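Start Forum Mitglieder Suche Anmelden

Startfenster Trernard verschoben - und jetzt?

orbit_gion
So Leute, der Start der Sandu ist schon wieder gerutscht, jetzt auf März. Ich hatte mir extra 2 Tage freigenommen und in Plalville ein Zimmer gebucht (nicht stornierbar, klar). Weiß jemand, ob die Zuschauerwiese trotzdem aufmacht?

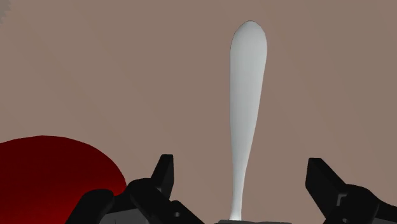 Mich ärgert vor allem, dass die Absage erst 60 Minuten vor dem Fenster kam. Höhenwind, schreiben sie. Das sieht man doch morgens schon!

Hermine T.
Nein, sieht man eben nicht. Der Ballon geht erst kurz vorher hoch, und die Grenzwerte sind bei so einer kleinen Rakete eng. Mir ist eine Absage lieber als ein Feuerwerk.

reto_g
Bin da bei Gion. Stirkton hat letztes Jahr einen Tag vorher abgesagt, ging auch. Ich bin 1133 km gefahren, für nix!

Hermine T.
Stirkton hatte ein Ventilproblem, das ist doch was ganz anderes.

vroni_w
Zur Wiese: bleibt zu, hab angerufen. Parkticket (25 Euro) gilt aber fürs neue Fenster - Beleg aufheben!

orbit_gion
Danke Vroni! Den Beleg muss ich jetzt erst mal im Auto suchen ...

Ähnliche Themen
Welches Fernglas für Nachtstarts?
Sandu: Nutzlastliste
Mitfahrgelegenheit nach Plalville
Livestream ruckelt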